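Laborbuch Automatisierung, Juni
Eintrag: Flustgate, Plattentransfer in Simulation, Randomisierung der Halterpositionen

Stand vom letzten Eintrag: Die Policy aus dem ersten Durchgang greift sauber, solange die Halter genau dort liegen, wo das Layout sie vorsieht. Verschiebt man das Raster um eine halbe Lochteilung, geht der Greifer neben die Plattenkante und drückt von oben auf. Verdacht war damals Überanpassung an die absoluten Koordinaten. Das sollte heute geprüft werden.

Aufbau
Szene unverändert aus dem Repo, Zweig kamata. Arm und Greifermodell wie gehabt, Kollisionsgeometrie der Finger jetzt aus der feineren Vernetzung. Reibwert Platte/Finger nicht angefasst. Kabel weiterhin nur visuell, ohne Kontakt. Das müssen wir irgendwann ändern, für den Versuch hier spielt es keine Rolle.

Datensatz: 2000 Episoden aus dem Skriptplaner, davon ein Teil mit fester Lage, der Rest mit versetzten und leicht verdrehten Haltern. Auswertung auf 200 zurückgehaltenen Startlagen, für beide Modelle identisch. Abbruch, wenn die Platte mehr als 4 mm neben der Sollposition abgesetzt wird oder wenn der Greifer die Lochplatte berührt.

Verglichen wurden:
A – Eingabe Gelenkwinkel und Kamerabild, Ziel in Basiskoordinaten
B – wie A, Ziel aber relativ zum Halterrahmen, Rahmen aus dem Bild geschätzt

Lauf
Erster Start von B nach wenigen Minuten abgebrochen, Vorzeichenfehler in der Rotation des Halterrahmens. Der Greifer fuhr spiegelverkehrt an. Behoben, Test dafür ergänzt. Danach beide Trainings ohne Auffälligkeiten durchgelaufen. Verlustkurven fast deckungsgleich, daraus lässt sich also nichts ablesen.

Ergebnis
Bei fester Lage kein erkennbarer Unterschied zwischen A und B. Bei versetzten Haltern fällt A deutlich ab, B hält sich. Der Verdacht vom letzten Mal ist damit weitgehend bestätigt. Offen ist der Anteil, den allein die zusätzlichen versetzten Episoden bringen – dafür fehlt der Lauf A nur mit fester Lage auf den neuen Fingern. Nachholen, bevor jemand die Zahlen weitergibt.

Fehlerbilder bei B, nach Durchsicht der Videos:
Verwechslung der Zielposition, wenn zwei benachbarte Plätze ähnlich aussehen.
Zu frühes Öffnen beim Absetzen. Tritt auch bei A auf, liegt vermutlich an der Schwelle im Planer und nicht am Modell.
Episode 228 gesondert ansehen: Anfahrt korrekt, dann Stillstand über dem Ziel bis zum Zeitlimit. Kein Kontakt im Log, keine Singularität. Ursache unklar.

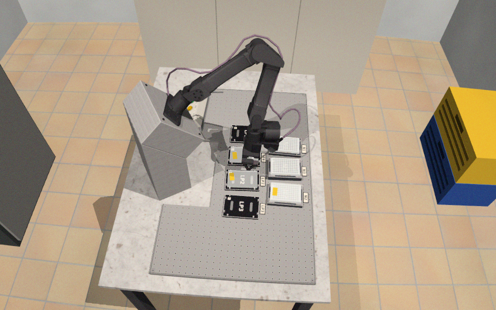 Zur Verwechslung der Zielposition: B schätzt den Halterrahmen aus einem Bildausschnitt um die Greiferspitze, und dieser Ausschnitt ist zu klein gewählt. Er wird schlecht, sobald die Spitze zwischen zwei Plätzen steht, weil dann keiner der beiden Halter vollständig im Ausschnitt liegt. In der linken Spalte hängt die Spitze über der Grenze zwischen der zweiten und der dritten Position, beide tragen eine hellgraue Platte mit gelbem Aufkleber, und das Handgelenk mit dem Greifer verdeckt einen Teil der hinteren. Eindeutig wäre die Beschriftung LP2 auf der dritten, die bei der aktuellen Auflösung des Ausschnitts aber nicht mehr lesbar ankommt. Der freie Halter LP3 davor taugt als Referenz, er ist unverdeckt und kontrastreich. Vorschlag daher: Ausschnitt vergrößern und den nächsten unbelegten Halter als zweiten Anker mitgeben.

Ottmar Kuhlmann hat eingewandt, dass im realen Betrieb bei Brandard oft gar kein Platz frei bleibt. Stimmt. Der zweite Anker darf deshalb nur optional sein, Training mit zufälligem Weglassen.

Nächste Schritte
Lauf A mit fester Lage, neue Finger.
B mit größerem Ausschnitt, einmal mit und einmal ohne Anker.
Öffnungsschwelle im Planer prüfen, vorher keine neuen Episoden erzeugen.
Aufkleber in der Textur zufällig setzen oder weglassen.
Checkpoints liegen auf Alla unter flustgate/versatz. Der Ordner ohne Suffix enthält noch den Lauf mit dem Vorzeichenfehler, nicht verwenden.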